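## 4. Setting the clock before a game

These steps apply to the Stoltard two-player chess clock with firmware 2 or later. If your clock shows only four digits on each side at start-up, use the older sheet that came in the box. Revised August 2018.

### 4.1 Before you start

Put the clock on the same surface as the board, on the side the arbiter or the player with the black pieces prefers. Both displays must be readable from both chairs. Fit two AA batteries with the plus ends facing the hinge.

**Caution:** Do not mix old and new batteries. A weak cell can reset the clock in the middle of a game, and the times are not kept in memory.

### 4.2 Choosing a time control

1. Slide the power switch on the underside to ON. Both displays light up and show the last program used.
2. Press MODE until the program number flashes.
3. Use the + and – buttons to pick a program. Programs 1 to 18 are fixed. Program 19 is for your own settings.
4. Press OK. The starting times appear on both sides.
5. Check that the lever is down on the side of the player with the black pieces. White's time runs first.

If you play mostly at home, program 4 (15 minutes each, with 10 seconds added per move) is a good place to begin. Club evenings usually use program 9. 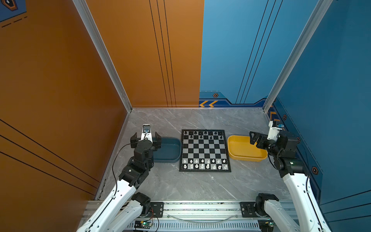
### 4.3 Entering your own times

1. Select program 19 and hold OK for three seconds. The hours digit on the left side flashes.
2. Set hours, minutes and seconds with + and –. Press OK after each digit.
3. Repeat for the right side. The two sides do not have to match, so you can give a newer player more time.
4. Set the bonus per move, from 0 to 60 seconds. For no bonus, leave it at 0.
5. Press OK once more to save. The word SET shows briefly.

Note: the bonus is added after the lever is pressed. With a bonus of 5 seconds, a player who uses 3 seconds on a move ends up with 2 seconds more than before.

### 4.4 Starting, pausing and correcting

- Press START/PAUSE once to start. Press it again to stop both sides.
- To correct a time after a wrong press, pause the clock and hold MODE for three seconds. Change the digits as in 4.3.
- To see the number of moves played, press + while the clock is paused. The counter goes up to 315 and then returns to zero.

**Caution:** Press the lever with the same hand that moved the piece, and press it lightly. Cracked levers from hard use are not covered by the warranty.

### 4.5 If something looks wrong

| Display | What to do |
|---|---|
| LO | Change both batteries after the game. |
| E 63 | Switch off, wait ten seconds, switch on again. |
| Flag symbol | That side has run out of time. Press MODE to clear. |

If E 63 comes back, return the clock to the shop where you bought it, or write to Aurelia Frei at the Rondport service desk. Include the serial number from the battery cover.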